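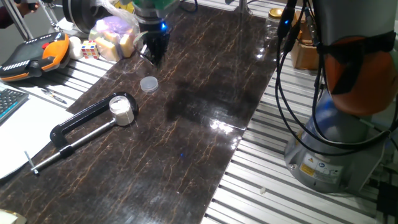
Tagged: Ad Land / Campaign Notes

March – by Ha-neul Jang

1/ Been thinking all morning about Kusum's new tea campaign, the one with 83 tiny radio spots. I love it! Every spot is one neighbor talking, no jingle. It holds together like a good black C-clamp, plain and a bit heavy.

2/ Purwood handled the posters, and they left so much blank space – brave, for a client that used to fill every inch.
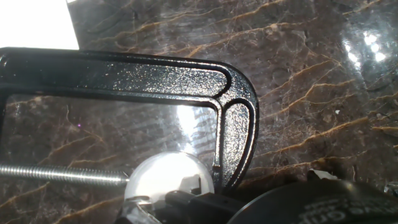
Clamp on brown marble.

3/ My mom called to sing me the old slogan, all 5 lines of it, bless her.
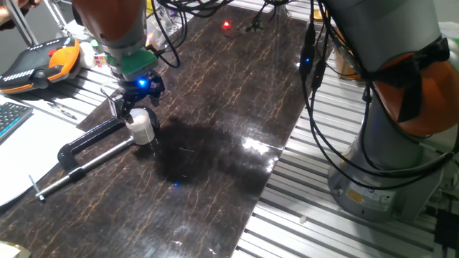
4/ Next up: Titari's bus ads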